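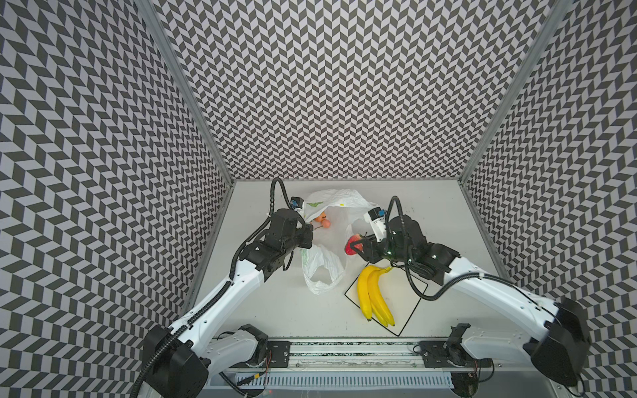

Eltlow的新款电动踏板Nornetti上个月到了Rultdale的店里,产品单页正反两面都印满了字,唯独没提前挡板上那个挂钩已经取消了。老款有,黑色,翻下来用,不用的时候弹回去,弹簧用久了会吱一声。新款那个位置是一块光滑的饰板,饰板中间是厂标。Eltlow把这叫做“更纯净的骑行界面”。本栏对纯净没有意见,但本栏的读者多半骑踏板去买菜,手里拎的就是图上这种皱巴巴的白塑料袋,袋口印着淡淡的绿色标志,里面一个橙色的小果子,一个桃色的圆果子。这种袋子没有提手结构可言,没有底,放在哪儿就摊在哪儿。它需要一个钩子。过去它有一个钩子。现在它有一个厂标。

先把事情说清楚。Nornetti是电动踏板,排在Eltlow产品线的中间,上面是一款跑得更快也更难停进楼道的,下面是一款只适合在公司院子里骑的。老款卖得不错,卖得不错的原因有很多种说法:经销商说是电机,厂方说是设计语言,我们在年初的读者来信里看到的说法主要是挂钩、座桶和充电口的位置。来信者里提到电机的人,一般是在抱怨。

新款的改动,厂方列了一张表。电池换了供应商,仪表换成了液晶屏,大灯变窄,尾灯变宽,轮毂多了一种颜色,叫“雾银”,和原来的“银”放在一起,在店里的灯光下要侧着头看才分得出来。座垫加厚了,这是好事。座垫加厚以后座桶变浅了,这一条表里没有。

座桶变浅到什么程度呢?我拿自己的头盔去试。老款座桶能放下一顶四分之三盔,再塞一副手套和一件叠得不太讲究的雨衣。新款放得下头盔,座垫也盖得上,前提是有人坐在上面。销售员很热情,替我坐了一下,锁扣咔哒一声扣住了。他站起来以后锁扣也没有松开,于是我们花了一会儿工夫把它打开。雨衣没有试。

充电口倒是留在原地,只是盖子从橡胶塞改成了带铰链的小门。橡胶塞的老毛病大家都熟:冬天硬,夏天软,丢了以后用一截胶带代替,代替到换车为止。小门漂亮得多,关上的时候声音很有分寸。至于小门的铰链能用多久,得等明年这个时候再谈,我先在这里把话记下。

关于挂钩

我给Eltlow的客户关系部门写了信,问挂钩为什么取消。回信很快,署名是Selma Stojanovska,职务是“用户体验协调”。信写得客气,大意是:内部评估认为,挂钩悬挂重物会影响转向手感,也不符合新款的整体造型方向;有储物需求的用户可以选购原厂尾箱,或者原厂侧袋,或者原厂中央储物包。三样东西附了三个链接,第三个打不开。

转向手感这个理由,本栏愿意认真对待。前挡板上挂一袋土豆,过弯的时候土豆有自己的主意,这是事实。不过老款的说明书里写得明明白白,挂钩限重两公斤,字印在钩子背面,要蹲下来歪着脖子才读得到。全城有没有人遵守过这个数字,我不敢说。我本人挂过一只西瓜,骑得很慢,到家时两条腿都在发抖,因为一路上一直用膝盖夹着它。那次之后我对限重有了比较具体的理解,但我没有因此希望有人把钩子拆走。

再说那几样替代品。原厂尾箱是好东西,就是装上以后车尾像背了一台小冰箱,而且要先买支架,支架要先买底座,底座在店里暂时缺货。侧袋看起来不错,皮革质感,扣子是磁吸的,装一本书或者一把伞绰绰有余,装一袋水果也行,只要水果愿意排成一列。中央储物包横在脚踏板上方,上车时要抬腿跨过去。踏板车之所以叫踏板车,本来就是图一个不用抬腿。设计这个包的人大概平时骑别的。

我又写了一封信,问可不可以单独买老款的挂钩回来自己装。这次等得久一些。回信说老款挂钩作为维修配件仍有库存,但新款前挡板内部没有预留固定位置,“不建议用户自行开孔,开孔将影响该部件的保修”。这话我读了两遍。那块部件上只有一个厂标,我想不出它能坏在哪里。

Uzor的办法

配件厂一向比主机厂更了解人怎么过日子。做后视镜延长座和手机支架起家的Uzor,已经开始卖一种给新款Nornetti用的挂钩,不用开孔,夹在座垫前沿下面的那道边上。我买了一个。包装盒上印着一位微笑的女士,钩子上挂着一只有型的皮包,皮包里看得出来什么都没装。

安装说明是一张折成小方块的纸,展开以后有七个步骤。第三步要求“轻轻抬起座垫边缘”,配图上有一只手在抬,力度看不出来。我的座垫边缘没有轻轻抬起来的意思。第五步要用的内六角扳手附在盒里,尺寸是对的,材质比较谦虚,拧到第二颗螺丝时棱角已经圆了。我换了自己的扳手,后面就顺利了。

装好以后,钩子的位置在两膝之间偏下,比原厂老款靠后。这有好处,重量离龙头远,转向几乎不受影响,Selma Stojanovska女士的顾虑算是解决了。坏处是袋子就贴着小腿。软的塑料袋没关系,装玻璃瓶的话,每过一个减速带都会听见一声响,膝盖附近还会有感觉。我试骑了超过240公里,挂过面包、狗粮、一捆葱、一只台灯的灯罩和邻居托我捎的两双鞋,钩子没有掉,夹持处的漆面有一点磨痕。磨痕在座垫下面,卖车的时候买主一定会发现,但那是以后的事。

不喜欢这个位置的读者还有一种选择,就是买一个登山扣,扣在前挡板边缘的任何一个能扣住的地方。新款上这样的地方不好找,设计师在这方面很彻底。

修车铺那边的意见

Yetunde Adeleke在Rultdale火车站后面开修理铺,给本地的踏板车换过的刹车片,叠起来大概比我高。我把新款骑过去请她看。她绕着车走了一圈,先按了按座垫,再按喇叭,然后问我:“东西挂哪儿?”

我说这正是我要写的。她说那你别写太长。

她对新款的评价总的来说不低。刹车线的走向比老款合理,换后轮不用再拆那块塑料裙边,这一条我认为应该印在产品单页的最上面,可惜单页最上面印的是雾银。电池仓的螺丝统一了规格,老款有两种长度混着用,装错一颗就会顶到线束,她铺子里有一只铁盒专门装别人装错的那种。液晶屏她不喜欢,说大太阳底下看不清,坏了要整个换。我告诉她厂方说屏幕做过防眩处理。她把车推到门外,站在太阳底下看了一会儿,又推了回来,没有发表意见。

至于挂钩,她的说法是,每换一代车都有人拿掉一点什么。早年间拿掉的是脚启动杆,后来是油表旁边那只谁也看不懂的小灯,再后来是工具包,工具包里的扳手本来也拧不动什么。拿掉的时候都有道理。过几年又会装回来,装回来的时候叫做新功能,另外收钱。她预计挂钩在下一次小改款时回来,名字会长一点。

我问她能不能在新款上装一个老款的。她说能,钻两个眼,背面垫一块铝片,喝杯咖啡的工夫。我提到保修。她看了看那块饰板,问保修保的是什么。我发现我和她在同一个问题上停住了。

本栏不建议读者照此办理。本栏只是说,她的铺子午休时间不关门。

几封来信

上一期我们顺口问了一句大家往挂钩上挂什么,收到的回答比我们去年认真征集的安全骑行建议多得多。有人挂公文包,有人挂外卖,有人挂一只鸟笼,附言说笼子里没有鸟,要我们放心。一位读者写道,他从来不挂东西,但停车时喜欢用脚尖把钩子拨下来再弹回去,等人的时候可以拨很久,他问新款有什么替代方案。我替他试过了,新款的充电口小门手感接近,不过要弯腰。

另一位读者的信语气比较重。他认为一本讲电动车的通讯花这么大篇幅讲一个塑料件,而对新电池的循环寿命只字不提,是本末倒置。他说得对。电池的情况如下:厂方给出的数据很好看,我们手上的试驾车太新,什么也证明不了。等我们骑出点名堂来再写。在那之前,如果有人愿意借我们一台骑旧了的新款,请来信,我们会小心骑,不挂西瓜。

还有人问,老款现在值不值得收。我的看法是值得,挑电池健康的,看看底部有没有托过底的痕迹,顺便翻一下挂钩,弹簧还吱一声的就算正常。店里的老款库存车还剩一点,销售员说价格可以谈,谈下来的结果是送一件雨衣。老款的座桶放得下这件雨衣。

也有读者问起孩子的事,说老款的挂钩高度正好让站在前面的小朋友抓着。这一条请不要继续。前踏板不是载人的地方,挂钩更不是扶手,Rultdale的交警对此看得很紧,罚单开得也很工整。

一点实用的话

已经订了新款的读者不必懊恼。车是好车,我骑回家的那天路上很安静,起步比老款柔和,红灯前松开电门时那种往前一顿的毛病也没有了。拿到车以后有几件小事可以先做。座垫锁扣刚开始偏紧,在扣舌上抹一点硅脂,用手掌往下压前半截,别压后面。液晶屏的亮度默认是自动,自动的意思是它有自己的判断,建议改成手动最高。侧撑比老款短了一点,停在有坡度的地方时把龙头往左打死,否则它会慢慢考虑要不要倒下。

塑料袋的事,目前最省事的办法是把袋口打个结,放进座桶,头盔戴在头上带走。这样做的缺点是进了商店还得戴着头盔,或者抱着头盔,抱着头盔就腾不出手拎袋子。我在菜市场里这样走过一圈,卖鱼的以为我是来送快递的,往我手里塞了一张单子。另一个办法是背双肩包。双肩包什么都好,就是夏天背上会湿出一个包的形状,而且软一点的水果压在最底下,回家后要及时面对。

Eltlow的用户开放日定在11月,地点在他们自己的展厅,报名要填一张表,表里有一栏叫“您最希望改进的细节”,限填10个字。我已经填好了,还剩五个字没用完。展厅据说有咖啡。去的读者请把车停在后院,前门那块地是留给新款拍照用的。

原厂尾箱的底座如果到货,店里会打电话通知登记过的人。我登记了。通知我的话,下一期接着写支架。

2012年8月21日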